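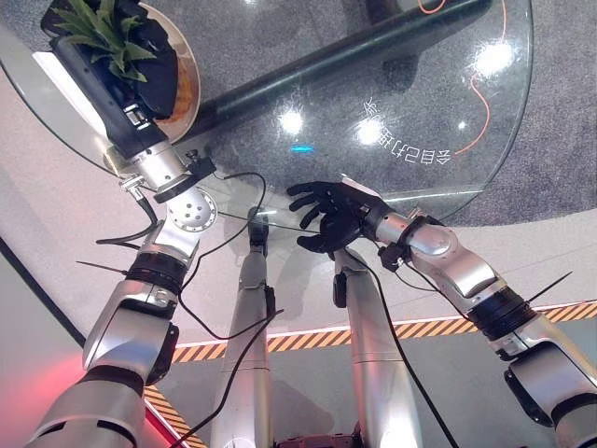
図4-1 ガラス天板と鉢植え

ホーム > 設置ガイド > Haslam 丸形ガラステーブル > 第4章 天板の設置と卓上物の配置

読了時間:3分

第4章 天板の設置と卓上物の配置

本章では、Haslam 丸形ガラステーブルの天板を脚部に載せた後の調整、清掃、および卓上物(鉢植え、皿、食品模型など)の配置手順を示す。脚部の組立ては第3章を参照のこと。本章の手順は、展示室、受付、商談スペースでの使用を前提とする。屋外および浴室での使用は保証の対象外である。

4.1 作業前の確認

1. 設置場所の床が水平であることを水準器で確認する。傾きは1,000 mmにつき3 mm以内とする。
2. カーペット床に設置する場合は、脚部の下に付属の硬質パッドを敷く。毛足の長いカーペットでは、設置後に沈み込みが生じるため、翌日に再度水平を確認する。
3. 天板の周縁を乾いた布で一周拭き、欠けおよびひびの有無を確認する。欠けがある場合は使用せず、Susteck サービス窓口に連絡する。
4. 床面の配線を天板の外周より外側に寄せ、脚部の下を通さない。

注意:天板の運搬および載せ替えは必ず二名以上で行うこと。周縁を片手で持ち上げてはならない。

注記:ガラスは床の文字や模様をそのまま透過する。床面に案内表示がある場所では、表示と卓上物が重ならない位置を選ぶと読み取りやすい。

4.2 天板の位置合わせ

1. 脚部上面の吸着パッドから保護フィルムをはがす。
2. 天板を水平に保ち、パッドの真上から静かに下ろす。
3. 周縁から各パッドまでの距離を測り、差が3 mm以内になるまで天板を回さずに平行移動させる。
4. 中央部を手のひらで軽く押さえ、がたつきがないことを確認する。
5. そのまま56分間静置する。静置中は物を載せない。

注記:照明が天板に映り込み、周縁の位置が見えにくいことがある。この場合は測定中のみ直上の照明を消すか、見る角度を変える。

4.3 食品模型の取扱い
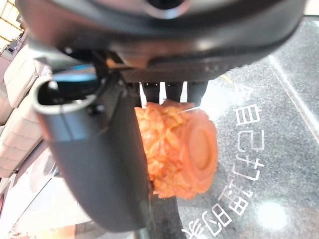 食品模型は、天板に載せる前に接地面の状態を確認する。Roditz 食品模型シリーズを使用する場合は、同梱の透明台座を併用してもよい。表面に細かな凹凸があるものと平滑なものとでは、清掃方法が異なる。にんじんに似た橙色の品のように、粒状の凹凸が重なる面と、丸く平滑な切り口状の端面とを併せ持つものでは、凹凸部に乾いた軟毛ブラシ、端面に乾いた布を用いる。円柱に近い形のものは横に置くと転がりやすいため、次の手順で固定する。

1. 模型を横向きに持ち、ブラシを凹凸の向きに沿って動かし、ほこりを落とす。
2. 接地面に透明ジェルを一か所塗布する。塗布量は米粒大を上限とする。
3. 天板の周縁から100 mm以上内側に置き、3秒間軽く押さえる。
4. 指先で横方向に軽く触れ、動かないことを確認する。

注意:アルコール、シンナー、研磨剤を含む洗浄剤を模型に使用しないこと。塗装のはがれおよび変色の原因となる。

4.4 鉢植えおよび皿の配置

1. 鉢の底面に水分および土の付着がないことを確認する。布で包んだ鉢は、布が湿っていないことも併せて確認する。
2. 鉢と皿を並べる場合は、皿を先に置き、鉢は後から置く。
3. 鉢は持ち上げて移動する。天板上で引きずってはならない。
4. 葉先のとがった植物は、着席者の側に葉が張り出さない向きに置く。
5. 卓上物の合計質量は、鉢の土および水を含めて3,000 gを超えないこと。

注記:水やりは鉢を天板から下ろして行う。受け皿に残った水は、天板に戻す前に捨てる。

4.5 周縁の点検

1. 天板を斜め方向から見て、周縁が一本の細い線として途切れなく見えることを確認する。
2. 線が途切れて見える箇所は、指で触れずに、布を軽く当てて引っ掛かりの有無を調べる。
3. 引っ掛かりがある場合は使用を中止し、卓上物をすべて下ろす。
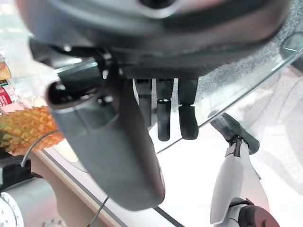 4.6 定期清掃

1. 卓上物をすべて下ろし、乾いた布の上に置く。
2. 水で湿らせて固く絞った布で、天板を中央から周縁に向かって拭く。
3. 乾いた布で水分を拭き取る。天板の裏面も同様に行う。
4. Jirnton 製ガラスコーティング剤を使用する場合は、完全に乾燥した後に塗布する。塗布は毎年9月の点検時に行い、ジェルの接着箇所は避ける。

改訂日:2025年6月18日

当サイトでは、表示の最適化と利用状況の把握のためにCookieを使用しています。閲覧を続けることにより、Cookieの使用に同意したものとみなされます。[同意する] [設定を変更]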